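Getting turmeric and old food stains out of plastic bowls – is there any hope?

Posted in Kitchen and Household, 5 May 2021

I run the kitchen cupboard at a community hall in Lotville, a title that sounds grander than the job. We own a stack of coloured plastic bowls, bought before my time, and they get used for everything from trifle to raffle tickets. In November we started a monthly curry lunch and the paler bowls have been going downhill since. The yellow ones hide it, as you'd expect. The white ones now look like they smoke 20 a day.

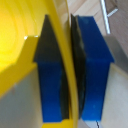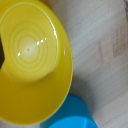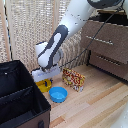
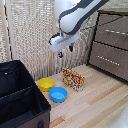 So far I have tried washing-up liquid (nothing), hotter washing-up liquid (nothing, plus sore hands) and a pink paste called Pomero that my sister-in-law swears by. The paste took the shine off and left the stain where it was, so now I have a stain with a matt finish.

The other trouble is the smell. One lot were stacked with their lids on over the winter break and when I opened them up it was like being shouted at by an onion. I've left them open on the draining board for two days and it has improved from shouting to muttering.

Can any of this be rescued, or do I go to the hall meeting and ask for money? I would like to avoid the second option. The last time somebody asked for money it was for a tea urn and we were there until ten.

marrowfat

Sunshine. I mean it. Turmeric colour fades in daylight, so wash the bowls as normal, leave them wet and put them outside on a bright day with the stained side up. Turn them every few hours. Mine went from orange to faintly embarrassed in an afternoon and were clear after the second go. A windowsill works too but it's slower, and in this country you may be looking at June.

For the smell, bicarbonate of soda mixed to a paste with a little water. Smear it round the inside, leave it overnight, rinse. If it's still there, fill the bowl with scrunched-up newspaper, put the lid on and forget about it for a few days. Then store them with the lids off for ever more. Most of the smell lives in the lid anyway, down in the groove, so get in there with an old toothbrush.

Stop using the paste. Anything gritty scratches plastic, and the scratches hold the next stain even better than the last one. You've more or less primed them for painting.

oldgitbythesea

Just buy new ones. Life is short. I got mine at Ristach on the ring road and they were cheaper than the bottle of stuff I'd bought to clean the old ones.

thirdshelfdown

Agree with marrowfat on the sun and the bicarb. To add to it:

Thin bleach works on white plastic if daylight doesn't. Follow the dilution on the bottle, keep the window open, rinse until you're bored and then rinse again. Never mix it with vinegar or any other cleaner, as that can give off chlorine gas, and the hall meeting would run on even longer. I wouldn't use it on the coloured ones, as it can leave them patchy.

Tomato is a different problem from turmeric because the colour travels in the oil. Wipe the bowl with kitchen paper first, then wash it, and wipe a smear of cooking oil round the inside before the next lot of sauce goes in. It doesn't stop the staining altogether but it slows it down. Cold rinse straight after serving helps as well, if you can get anyone to do it.

If the inside is badly scratched or has gone sticky, retire it from food. Ours at the allotment hold seed packets and string, and one has a Cardoso label on the bottom that has survived 2,763 washes by my reckoning, while the bowl round it has given up.

And serve the curry in steel. I know that isn't what you asked.

Reply from the original poster

Thanks, all. The white ones are out on the back step and it has started raining – I'm counting that as a rinse. Bicarb has gone in the smelly lot. Will look at steel when I feel strong enough to bring it up.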